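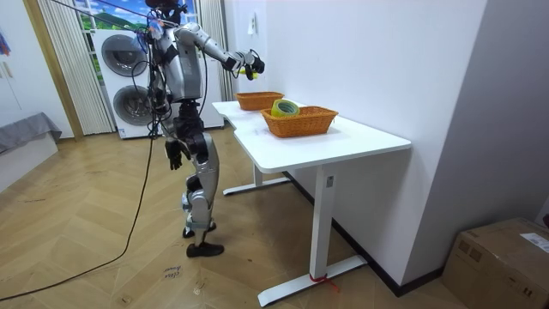 Notes for talk: Imagery rehearsal and belief - what the practice logs show
Speaker: Jade Catterall, Clerinwood reading group, October session

Slide 1. Terms
Keep this short. By "belief" I mean a statement the person would agree with if asked cold. By "image" I mean anything pictured on purpose, eyes open or shut. The two get mixed up in most of the popular books. Tonight they stay separate.
Say up front that the logs are self-reports. They can tell us what people wrote down. They can't tell us what caused it.

Slide 2. The older claim
The strong version: outer events follow inner pictures, always, with no exceptions. The weak version: inner pictures change what a person notices and how they act, and some events follow from that.
Read the Nava passage aloud (page 13 of the handout). Rigoberto Nava holds the strong version. He defines "event" so widely that a change of mood counts as one. Point this out once and move on.

Slide 3. How the logs were kept
Members wrote one entry each morning before breakfast and one at night. Morning entry: the image chosen and how clear it was, on a scale of 1 to 7. Night entry: anything that seemed related, plus one line on mood.
Total entries after cleaning: 805. Cleaning means blank and duplicate pages came out. Jordan Clegg did the first pass and I did the second. Where we disagreed, the entry stayed in.

Slide 4. Clarity scores
Clarity went up over the first four weeks and then stayed flat. Pause on the chart.
Expect the question of whether clear images "worked" better. High-clarity mornings were followed by longer night entries. Longer entries contain more matches, so the raw match count is no use without correcting for length. After correction the difference is small.

Slide 5. Hidden beliefs
The Predard exercise: write the belief as a plain sentence, then write the sentence you would have to give up if it were false. Example for the room: "I am bad with money." Second sentence: "I don't have to look at the bank statement."
Allow 4 minutes of silent writing. Don't collect the pages.
Alfie Hulme objects that the exercise plants beliefs that weren't there before. Fair point - the logs have no control group and can't settle it.

Slide 6. Open items
Mood line: free text was hard to code. Next round uses a fixed word list.
Night entries: set a length limit.
Strong version: still untested, and I don't see a test that Nava would accept.
Questions, then chairs back against the wall. Handouts go to Wendy Hulme.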